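How does a robot learn to tidy up?

Hello again! I'm Wing-sze Wei and I teach robots to do small jobs. Lots of you wrote in after the last page asking whether robots go to school. They sort of do, and I'm one of the people who sets the lessons.

Think about how you learned to tie your shoelaces. I bet somebody showed you, and then you had a go, and it went floppy, and you had another go. A robot needs showing too, only it needs showing an awful lot more times than you did. Every time we show it a job from start to finish, we save that go on a computer. We call one saved go an example.

The robot I work with most is called Clurka. To make an example, I steer the arms myself while the cameras watch. Say the job is picking up a cup. I bring the gripper over (that's the robot's hand), close it, lift, and put the cup down somewhere else. The computer remembers what the cameras saw and how every joint moved – all at the same time. 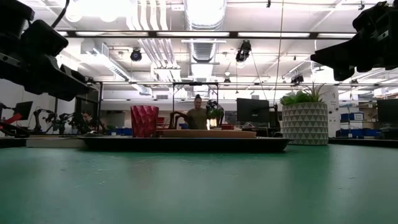 Then we do it again. And again! For the cup job we saved 1,113 examples, and yes, my shoulders were tired. But we don't do it exactly the same way each time. I might turn the cup a bit, or slide it over to the other side. If the cup always stood in one spot, Clurka would only learn to reach for that spot, and would grab at thin air the moment you moved it.

What about the goes where I drop something? We keep some of those, with a note saying what went wrong. My worst morning had 16 drops in it.

When we have enough examples, a computer program looks through all of them and hunts for patterns – cup over there, arm goes that way. Then I take my hands off and Clurka has a try alone. The first time, it missed the cup seven times in a row. So we made more examples, with the cup in the places it had found tricky, and had another go after lunch.

Try it at home: ask a friend to shut their eyes, then guide their hand to pick up a spoon. Do it twice, move the spoon, and let them try without you.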